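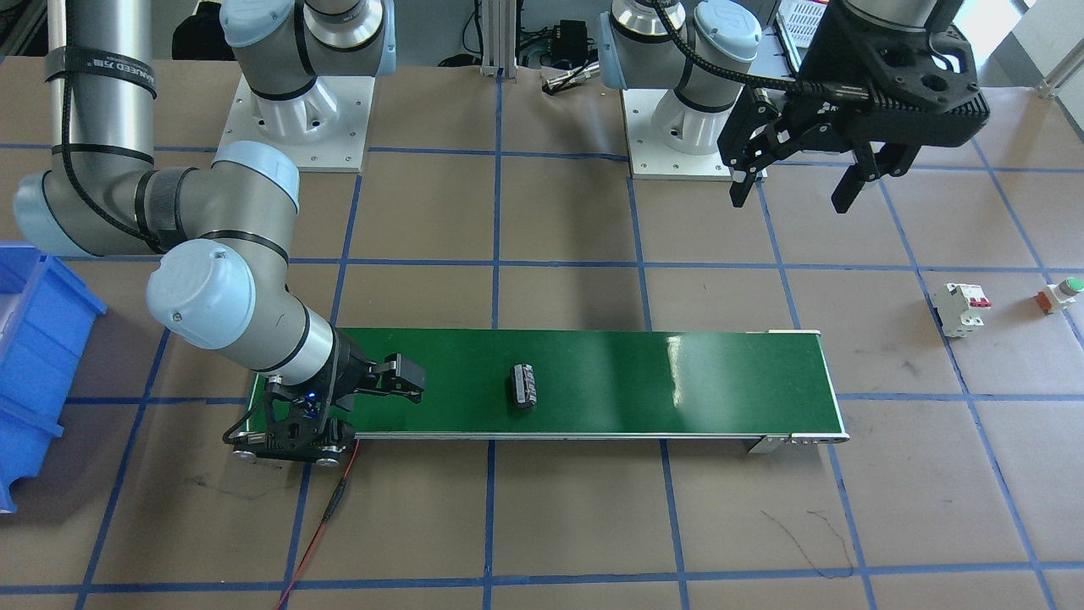 Two-arm sorting bench, built in a shared workshop, opens for visits in June

Members of the Sirbridge shared workshop will open their two-arm sorting bench to visitors in June. The bench carries the name Grarkonance and is the work of a small group led by Gediminas Kairys and Chiamaka Nwosu.

The project sorts small electrical parts, such as circuit breakers and push buttons, with two robot arms, a long green conveyor belt and a blue plastic bin. The floor of the work area is marked in a grid with blue tape, so that every part can be given an address by its cell.

"We wanted a machine that a person can understand in one evening," said Mr. Kairys. "The tape grid was the cheapest idea we had, and it is the one we use the most."

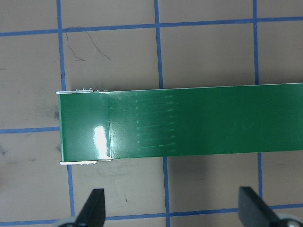
Photo: Sirbridge workshop / Grarkonance project

The green belt has a glossy surface, and it reflects the lamps of the room. The wrist camera sees this reflection as a white patch, and the group spent many evenings on the problem. The present software, called Jelerlow, compares 2 pictures before the gripper may close. It was written by the members and will be given free of charge to any workshop that asks for it.

"I came to learn how to solder and I stayed for the robot," said Ms. Nwosu, who is responsible for the wiring. "The cables are still not beautiful – this is my task for the summer." 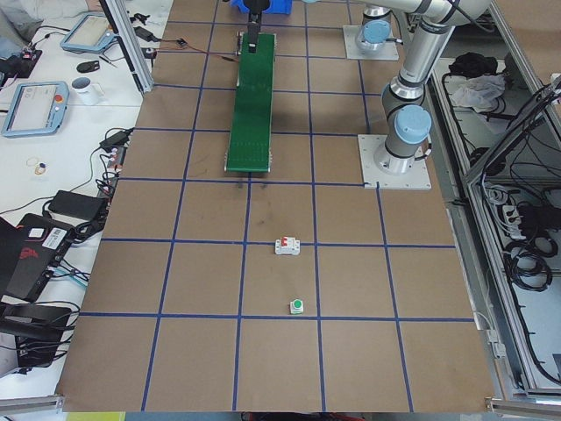
The teach pendants stay on the white table next to the work area, and visitors will be allowed to try one of them together with a member. A session takes 60 minutes. The group asks visitors to tie back long hair and to leave bags at the entrance.

The material costs were partly paid by a grant of 200 euros from the Baranauskienė fund, which supports technical hobbies in the district. The members paid the remaining costs, 1815 euros, from their own pockets.

Places can be reserved at the workshop desk in the evening, after 6 p.m. Groups from schools are welcome and should write to Ms. Nwosu in advance.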